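Storing and Using Plastic Wrap, Foil and Parchment

Long boxes are awkward to keep in a kitchen. They don't stack well, they slide off each other in a deep drawer, and the cardboard gives out well before the roll does. Most of the trouble can be avoided with a little attention on the day the box comes home.

Before you buy

Measure the drawer first. A standard 12-inch roll comes in a box a little longer than that, and many kitchen drawers are narrower inside than they look from the front. Measure between the drawer sides at the bottom, where the runners take up room.

Check the square footage, not the size of the box. A 400 square foot roll of wrap will last a small household most of a year. If you cover a bowl or two a week, the 216 square foot roll is easier to handle and the box will still be in one piece when you get to the end. Look at the unit price on the shelf tag as well. The larger roll is usually cheaper per foot but not always.

In the store, press on the ends of the box. If a corner is already crushed, the roll will bind when you pull on it, and you will end up tearing the wrap at an angle every time.

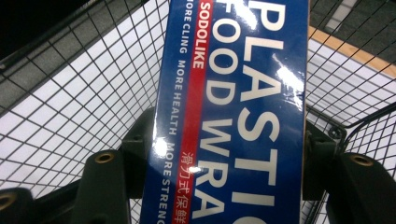
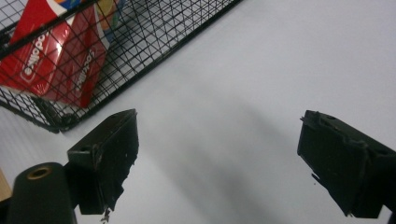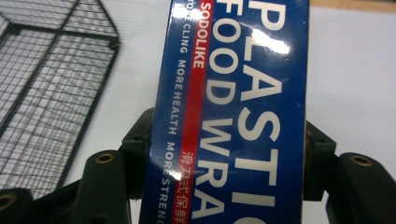 Plastic food wrap in the first and third pictures; a red box in the basket in the second.

Setting up a new box

Push in the end tabs. Most boxes of wrap, foil and parchment have a small perforated tab at each end of the carton. Pressed inward with a thumb, it locks the roll in place so it doesn't jump out when you pull. If your box has no tabs, a strip of packing tape across each end of the opening does the same job.

Reinforce the hinge. Run a length of clear tape along the back fold of the lid before the first use. This is where the cardboard splits.

Watch the cutter. Metal teeth are sharp enough to cut a finger, so open the lid from the middle and keep your hand off the edge. If the cutter has come loose at one end, glue it back with a thin line of white glue and hold it down with clothespins overnight. Slide cutters are sold separately and stick onto the box. The Rulum slide cutter fits a 12-inch carton without trimming and can be moved to the next box twice before the adhesive gives up.

Where to keep them

A drawer is best if you have one long enough. Lay the boxes side by side with the openings facing up. A tension rod set 4 inches from the back keeps them from sliding.

Inside a cabinet door, a wire rack works well. The Brimlow two-tier rack holds two boxes and a roll of parchment. Check that the shelf behind is set back far enough for the door to close.

Standing on end in a magazine file is fine under the sink, provided nothing drips there. Damp cardboard goes soft at the bottom and the roll drops through.

Keep all of them away from the stove. Wrap stored next to an oven wall gets sticky and hard to unroll, especially in August.

When the wrap won't behave

Clings to itself: put the box in the refrigerator for 90 minutes before a big job. Cold wrap is stiffer and easier to lay flat.

Won't stick to the bowl: wipe the rim with a damp cloth, then stretch the wrap over it. Dry plastic bowls are the worst for this.

Lost the end of the roll: wind a piece of tape around your finger, sticky side out, and dab along the roll — the edge will lift. Start near one end of the roll and pull slowly toward the other.

Keep the empty foil box if the cutter is still good. It will hold a roll of wax paper or gift ribbon.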